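**Commissioning of the tunnel oven and cooling conveyor at Plavden**

Gratari wishes to advise customers and distributors that the new tunnel oven line at the Plavden works has completed its factory trials and is available for inspection by appointment. The line replaces the older rack arrangement, which had been in service in the demonstration hall for many years and will be withdrawn from the catalogue in January.

The oven is built in sections, each with its own burner and extraction damper, so that the top and bottom heat may be set separately along the length of the baking chamber. Customers producing flatbreads will generally require the shorter version. Those producing tin loaves, buns or biscuits on the same line are advised to discuss the longer version with the sales office before a floor plan is drawn, as the position of the flue cannot be changed easily once the first section has been set down.

The belt is supplied in steel mesh as standard. A solid belt may be ordered for soft doughs and for biscuits that are deposited directly. The width between the side guards is 959 mm on all models. Belt tension is maintained by a weighted drum at the infeed end – earlier models used a screw adjuster, which operators were required to check at the start of each shift.

During the trials the line was run with a white bun dough at 55 g and delivered 3174 pieces per hour with even colour across the belt. The trial programme was directed by Yetunde Uzor, Manager of Process Engineering, whose report is available on request. The report includes the colour readings taken at both sides and the centre of the belt, together with gas consumption for each section. Customers should note that output will vary with piece weight, dough temperature and the moisture of the finished product.

The Prunness cooling conveyor has been redesigned to match. It now carries product through three tiers under filtered air and may be installed directly above the oven where floor space is limited. Ceiling clearance of 430 cm is required for this arrangement. Where the ceiling is lower, the conveyor may be placed beside the oven with a transfer belt at the outfeed.

Orders for the Yusuf range of spiral mixers are not affected by these changes. Bowls, hooks and safety grilles for the current and previous series remain in stock, and the spare parts price list issued earlier this year continues to apply.
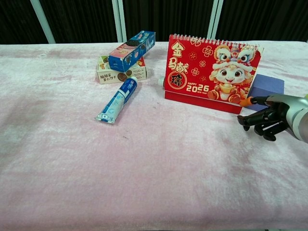 **Gratari – Department of Process Engineering and Customer Training**

Operator training for the new line will be held at Plavden over 3 days. The course covers start-up and shutdown, burner safety, belt tracking, cleaning of the mesh and routine lubrication. Participants must bring their own safety footwear. Hairnets, coats and hearing protection will be provided. Each customer purchasing a complete line is entitled to two places at no charge, and further places may be booked at the standard rate.

Enquiries concerning installation should include a dimensioned drawing of the bakery floor, the type of gas available, the electrical supply and a list of the products to be baked with their piece weights. Drawings supplied without ceiling heights will be returned for completion. Existing customers who wish to retain a proofer or divider from another manufacturer should also state the height of its discharge belt.

Requests for an inspection visit may be made through the regional sales office or directly to the department.

Issued Sunday, August 24, 2025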